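Dukport swap meet and repair fair, quick writeup before I forget it all

14 comments

Got there at quarter past eight, which was already too late for the good parking. Ended up on the grass behind the netball courts, and the grass in May is mud, so wear boots next year. Five bucks at the gate, kids free, stamp on the hand that still hasn't come off.

For anyone who hasn't been: it's in the old Plisteck woolstore down by the water. Big tin roof, concrete floor, freezing till lunchtime. Sellers on the ground floor, repair benches up the ramp at the back. I counted nothing but the program said 60 stalls and I'd believe it. Felt like more than last year anyway.

Did the ground floor first. Lots of sewing machines this time, whole row of them, mostly with the treadle bases gone. Enamelware, fishing reels, a ute tray full of door handles sold by weight. Missed out on a bench grinder by maybe a minute, bloke in front of me already had his wallet out. Bought two rasps and a tin of brass hinges, five for the lot. Also a Wistetti coffee grinder, hand crank, missing its drawer. Seller wanted 70 for it, I laughed, he didn't, we settled on 45 and neither of us was that happy.

Food: sausage sizzle run by the footy club, onions under-done. The dumpling van up the other end was the better bet but the queue went right out the roller door. Coffee was good. Take cash, the EFTPOS dropped out twice before ten and the one ATM in Dukport is at the servo and was out of twenties.

Heard most of Anca Voicu's talk on re-caning chairs. Standing room only, and the microphone kept cutting, but she's a good talker and just got louder. Main things I wrote down:

Soak the cane in warm water, not hot, hot makes it go furry.
Pegs from the last job can be reused if they're not split.
Don't sit on it the same night. Wait.

She had four chairs there at different stages so you could see the pattern build up, which helped a lot more than the handout did. Handout was photocopied that many times the diagrams were just black smudge. She's doing a two day class later in the year, 200 for both days with cane supplied. I put my name down. Might regret it, my hands are no good with fiddly stuff any more.

Then up the ramp. Repair benches are free, you take a number, put a gold coin in the bucket if they fix it. Toasters and lamps on the left, textiles in the middle, bikes at the far end near the window where the light is. I'd brought the bedside radio that's been dead since we moved house, and pulled number 38 when they were serving 11. So, plenty of time to wander.

Onni Kauppinen was on the clock bench again. If you've got anything with a spring in it, go to him. He had a Vuorinen mantel clock in bits on a tea towel and was explaining to the owner that it had been oiled with cooking oil at some stage, you could smell it. She said that would of been her dad. Took him an hour and he wouldn't take more than the gold coin. He reckons most of the clocks he sees only need a clean, and people wind them harder and harder instead til something lets go.

Textiles had the longest wait, darning mostly. Someone was teaching a mob of teenagers to sew on buttons and they were properly into it.

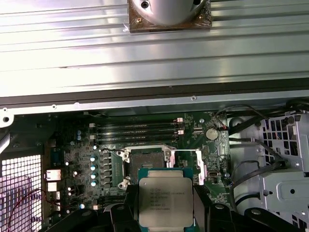
Number 38 came up just after one. Radio turned out to be the cord, broken inside the sheath right where it goes into the case. Ten minutes, new cord, done. Eleven years old that radio and I nearly binned it in the move. Put ten in the bucket and felt cheap.

Gripes, as usual. Toilets, two of them for the whole woolstore, and one was locked by midday. No signs from the highway, I only knew the turn from last time. And the ramp is steep, my neighbour came with her walker and gave up halfway, had to be helped back down. There's a goods lift in the corner with a rope across it, surely someone could get that going in a building full of people who fix things.

Left at two with the hinges, the rasps, the grinder and a jar of fig jam I don't remember buying. About a 40 minute drive home, stuck behind a caravan the whole way. Grinder cleaned up ok with vinegar and an old toothbrush. Still need to make a drawer for it, so if anyone has a bit of thin beech lying around, let me know.

Share 9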